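Gandedard Bakery is hiring two part-time pastry finishers for the pie and layer cake line. The jobs run through the holiday season, starting in November, and one of them will stay on after that. We ship frozen desserts by mail, and everything is still glazed, piped and boxed by hand.

## The work

You would be at the finishing table for most of a shift. That means:

- glazing fruit tarts and brushing crusts
- piping borders on cream pies and layer cakes
- cutting and papering sheet cakes
- checking each box against the packing slip before it goes to the freezer
- washing down your own station

The heaviest thing you would lift is a case of butter. The finishing room is kept cool, so wear a layer under your apron. Aprons and hairnets are supplied, shoes are not.

## Hours and pay

Shifts are 5 a.m. to 11 a.m., four days a week, with one weekend day. In the two weeks before Thanksgiving we add an afternoon shift - it is optional and paid at time and a half. The starting rate is posted at the front counter and we will also tell you over the phone. You get a meal each shift and a whole pie of your choice every Friday. Last year the busiest day was 959 boxes, so please be sure you like this kind of work.

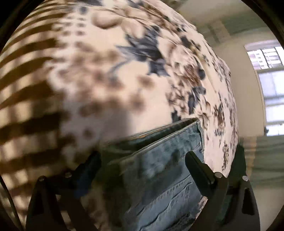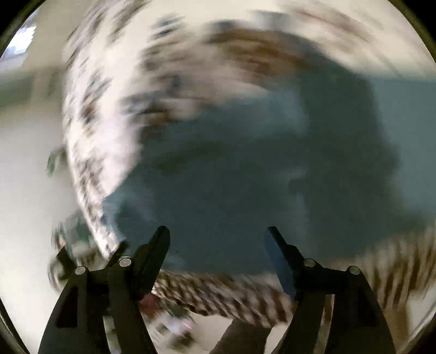
*Posted by Beatriz Carrilho, production manager | 2021-10-12*

## Who we are looking for

Bakery experience helps but you do not need a certificate. Steady hands matter more. If you have decorated cakes at home for other people, tell us about it and bring a few photos. You must be 18 or older and able to stand for a full shift. A food handler card is required by your second week, and we pay the fee.

We use tree nuts, eggs, wheat and dairy in the same room every day. If you have a serious allergy to any of these, this is not a safe job for you.

## How to apply

Come by the side door at 1843 Avum Street between noon and 3 p.m. and ask for Beatriz or for Elfriede Wieser, who runs the finishing table. You can also leave a letter in the mail slot. Put "Finishing, job 681" on the envelope along with a phone number and the days you can't work.

Everyone we interview does a paid two-hour trial - one tart, one piped border, one box packed to ship. We call back either way within a week of the trial. The posting stays up until both spots are filled.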